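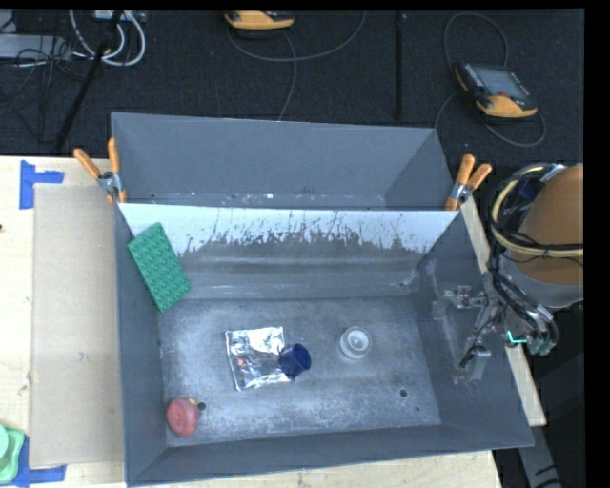
The picking cell at the Grornmont open day, front bin with the five test objects.

matej_k
Hello all. I visited the open day at Grornmont in January and I promised to write a report. The cell you see was the one with the longest line. The arm must move objects between the two gray bins. I stayed for 13 attempts and it dropped the foil packet in three of them. The young woman at the desk, Paloma, answered all my questions with patience, also the stupid ones.

tavion_t
Thanks for the write-up. Is that cup lying on top of the foil? Overlapping items are the hard part, and I'd like to know if they set it up that way each time.

matej_k
Yes, in this photo the cup is over the packet. They mixed the objects by hand between the rounds, so it was different each time.

doucet_m
Went in the afternoon and was less impressed. Five objects in a bin the size of a sink? At Tulton we sort nearly 1,606 parts a shift and they don't lie there politely with space between them.

matej_k
I must disagree a little. Your parts are known before. Paloma told us that the green brick plate was added the same morning. For me this is a different problem from sorting.

doucet_m
Fair, but then they should print that on the sign. The sign only said "general picking."

tavion_t
Look at the scratches on the floor of that front bin, it has seen some use. What holds the two bins together, just the orange clamps?

matej_k
There are spring clamps on the rims, yes. I forgot to ask if there is also something under. I will write to Paloma and put her answer in this thread.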